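## 4. Sorting, nesting and putting away the tableware

This section covers day-to-day handling of the Lilteo mixed-colour tableware after it has been washed and dried. Washing is covered in Section 3. Shelf and rack assembly is covered in Section 2, and you should have finished it before you start here.

The steps assume one set of six pieces. If you have more than one set, work through them one at a time.

### 4.1 Before you start

You will need:

- a clear, level table or bench, at least 900 mm long
- a dry tea towel (cotton or linen, no fabric softener)
- the felt spacers from the bag marked B
- the Briver two-tier shelf insert, already fitted in the cupboard

Wipe the tabletop and let it dry. Grit left on a table will mark the unglazed foot ring on the underside of each bowl, and the foot ring will then mark whatever it is stacked in. If your table is made of planks, run a dry cloth along the seams as well. Crumbs collect there and get dragged out when a bowl is slid across.

**Caution:** Do not sort tableware straight from the dishwasher. Leave the door open for 28 minutes after the cycle ends, then unload. Hot pieces stacked together hold moisture between them and can be hard to separate.

### 4.2 Laying out the pieces

Lay everything out singly before you stack anything. It takes a minute or two and it is the only time you will see the inside of every piece at once.

1. Place the bowls on the table one at a time, opening upward. Lift and lower them. Do not slide them.
2. Leave a hand's width between neighbouring pieces so you can pick up any one of them without knocking another.
3. Put the widest piece near a corner, where it will not be in the way of your forearm.
4. Put the cups down last. Keep them on the tabletop itself and clear of any raised edge or rail. A cup that is resting partly on something will lean, and a leaning cup is easily rolled.
5. Count the pieces against the table below.

| Piece | Colour | Quantity | Goes on |
|---|---|---|---|
| Wide shallow bowl | Orange-red | 1 | Lower tier, bottom of stack |
| Bowl | Dark teal | 1 | Lower tier |
| Bowl | White, orange-tan rim | 1 | Lower tier |
| Small bowl | Coral pink | 1 | Lower tier, top of stack |
| Cup | Dark blue | 1 | Upper tier |
| Cup | Orange | 1 | Upper tier |

The six pieces spread over a table, with the white bowl in the middle and the two cups on opposite sides:

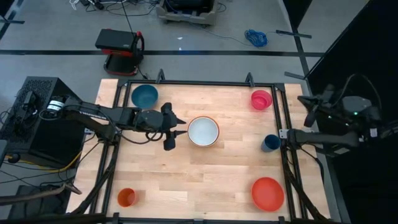

### 4.3 Checking for damage

Check each piece by eye first and then by touch.

1. Pick up the white bowl and turn it slowly under a good light. The thin coloured rim is part of the glaze. If it looks broken at any point, run a fingertip lightly over the spot. A smooth surface means the colour is only thin there. A rough surface means a chip.
2. Repeat with the coral pink bowl. Its rim is glossy and will throw reflections, so tilt it away from the light if you are unsure.
3. Check the dark teal bowl. The inside is a slightly lighter shade than the outside. This is normal and is not wear.
4. Check the wide orange-red bowl on both sides. Being broad and shallow, it takes most of its knocks on the rim.
5. Look inside both cups for staining. Tea stains can be taken off with bicarbonate of soda and a soft cloth. Rinse and dry again before you go on.

Set chipped pieces aside. Do not nest them, even for a short time, as a chipped rim will scratch the glaze of the bowl around it.

**Note:** Fine lines on the inside of a bowl that has been used with metal cutlery are usually metal left on the glaze. Try a paste of bicarbonate of soda and water before you decide the bowl is scratched.

Replacement pieces are sold singly. Quote the colour and the shape when ordering, as some colours are made in more than one size.

### 4.4 Nesting the bowls

The bowls store in a single stack, widest at the bottom.

1. Move the wide orange-red bowl to the centre of the table, using both hands.
2. Lay one large felt spacer in it. The spacer should sit flat. If it curls, turn it over.
3. Compare the teal and white bowls. Glazing and firing cause small differences between batches, so either may be the wider of the two. Lower the wider one onto the spacer first.
4. Add a small felt spacer, then the other bowl.
5. Add the last spacer and place the coral pink bowl on top.
6. Press lightly on the top bowl with one finger. The stack should not rock. If it does, lift the bowls off one by one and look for a folded spacer.

**Caution:** Do not force a bowl that stops before it is fully down. Take it out and try it in another position in the stack. Two bowls wedged at the rim can crack when they are pulled apart.

If two bowls do become wedged, stand the lower one in warm tap water and put cool tap water in the upper one. Wait a few minutes, then twist gently. Never use boiling water or ice for this, and never tap the rim with a utensil.

### 4.5 Storing the cups

The cups do not go in the bowl stack. They look as though they will fit inside the top bowl, and one of them usually will, but the cupboard door closes close to the front of the insert and a cup sitting high in the stack can be struck by it.

1. Check that each cup is dry at the base of the inside wall, where water tends to sit.
2. Stand both cups upright on the upper tier, towards the back.
3. Leave a finger's width between them.

Storing cups upside down is fine for a few days but not for longer periods. Air trapped under a cup goes stale, and the rim is the part most easily chipped.

### 4.6 Loading the shelf insert

1. Open the cupboard door fully so that it will not swing back on your arm.
2. Carry the bowl stack with one hand underneath and the other on the side. Do not carry it by the rim of the bottom bowl.
3. Set the stack on the lower tier and ease it back until it meets the stop bar.
4. Check that there is a gap between the top bowl and the underside of the upper tier. If the bowl touches, move the tier up one notch as described in Section 2.
5. Place the cups on the upper tier.
6. Close the door slowly the first time and listen for contact.

The lower tier is 192 mm deep to the stop bar. If your widest bowl overhangs the front lip, fit the Skostov extension strip, which clips on without tools.

**Caution:** Do not load the insert above head height. If your only free cupboard is a high one, use it for light plastic items and keep the ceramics at bench level.

### 4.7 Setting out again

When taking pieces out for a meal, remove the whole stack and separate it on the table. Reaching in and pulling a bowl out from the middle is the most common cause of chipped rims.

- Lift bowls straight up, keeping one hand on the piece below.
- Drop the felt spacers into one of the cups so they stay together, or put them back in their bag.
- For serving, the wide bowl suits salads and cut fruit. The smaller ones suit rice, soup and sides.
- Keep both cups back from the edge of the table, especially if small children are about.

### 4.8 Care of the felt spacers

Spacers pick up dust and, in humid weather, moisture. Shake them out each time you use them and hand wash them in cool water when they look grey. Squeeze, do not wring, and dry them flat. Do not put them in a tumble dryer.

Replace the spacers after 100 uses, or sooner if you can see light through them. Any flat wool felt of similar thickness will do. Avoid foam, which can stick to the glaze in summer.

### 4.9 Troubleshooting

**The stack leans to one side.** Check that the wide bowl is level on its own. If it is, a spacer is folded or two bowls are in the wrong order. Go back to 4.4, step 3.

**White powder on the darker pieces.** Mineral residue from hard water. Wipe with diluted white vinegar, rinse and dry.

**A musty smell when the cupboard is opened.** Something went in damp. Empty both tiers, leave the door open overnight and wash the spacers.

**The upper tier sags.** The rear pegs are not fully home. Unload the cups first, then press each peg in until it clicks. If the pegs are cracked, order the Tseng peg kit and do not use the tier until it has been fitted.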